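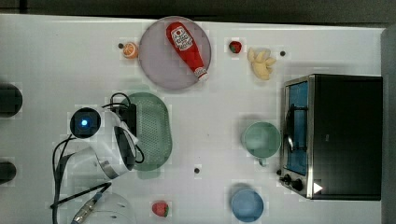 The toy library at the Kotuver branch reopens in January with new borrowing rules and a longer loan period. Members can now keep a set for 14 days, up from one week, and can renew it once if no other family has asked for it. The change covers everything on the shelves, including the play kitchen sets, which go out more than anything else we have. Those are also the sets that come back with pieces missing, so please look under the couch for small things like the orange half before you bring the bag to the desk. Dishes and larger pieces, such as the pink plate and the red ketchup bottle, are easier to keep track of, but they need to be returned too.

Each set has a card in the bag listing what belongs in it. Check the card when you get home and again before you return the set. If a piece was missing when you opened the bag, call or email within two days and we will make a note on the record. There is no charge for one lost piece. If a set can't be lent again without the missing parts, we will ask the family to pay half the replacement cost.

Families may have two sets out at a time. Puzzles count as a set. Board books do not, and can be checked out on a regular library card along with everything else on the first floor.

We have 219 families signed up, and the Saturday-style rush at the desk has spread to most mornings. Guilan Tang has moved the toy library desk to the back of the children's room, next to the stroller parking, so that the line no longer blocks the picture books. Returns can be left on the low cart beside the desk whenever the branch is open. Please do not put toy sets in the outside book drop. The bags get caught in the flap, and the hard pieces have cracked when books landed on them.

Cleaning is the same as before. Staff wipe down plastic toys after every loan, and cloth items are washed. You don't need to wash anything before you return it, but please let us know if someone at home has been sick so we can hold the set back for a few days.

Milagros Arango is putting together the order for the spring. She is looking at more building blocks, a second train set and some simple musical instruments. Requests can be written on the sheet at the desk. We are also glad to take donated toys in good shape if they have no batteries and all their parts. Stuffed animals can't be accepted.

To join, bring your library card and something with your current address on it. Sign-up takes a few minutes and you can borrow the same day. Questions go to Wenjie Dong at the children's desk.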